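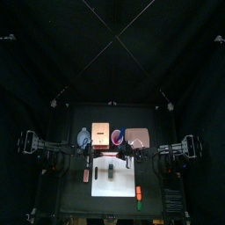
**Registration opens for the Skirar Coaching Workshop**

Jan 13, 2021

Registration is now open for the spring Skirar Coaching Workshop, a continuing education program for coaches, athletic trainers and strength staff who work with high school and college runners. The workshop will be held online over three evenings in May. Sessions are live, and recordings stay available to registered attendees until the end of the summer.

The topic this time is return to running after a bone stress injury. Many of you asked for it in the fall survey, and the comments were fairly consistent. Coaches want to know when a runner can start adding distance again, and trainers want coaches to follow the plan they are given.

The first evening covers early signs, referral and what to tell the athlete and the family. The second is on building a walk-run schedule, with time set aside to work through sample cases in small groups. The third looks at nutrition, sleep and the training log, and closes with an open question period.

Attendees who complete all three evenings and the short written review will receive 7 contact hours. Partial credit is not offered. If you have to miss an evening, you can watch the recording and turn in the review for that session within 9 days.

The small groups on the second evening are limited to 33 places in total. Everyone else can follow the case discussion from the main session and will receive the same worksheets. Places go in order of registration, and there is a box to check on the form if you want one.

Members of the Naso and Lalow coaching networks pay the member rate. Use the same email address you have on file with your network or the discount will not show up at checkout. Students pay the student rate and need to upload a current ID.

Akolgo, our online classroom, has a new login page. Passwords from last year's workshop no longer work, so please set a new one before the first evening. The tech check will be open one hour before each session.

Refunds are available up to one week before the workshop starts. After that you may transfer your registration to a colleague by writing to the education office.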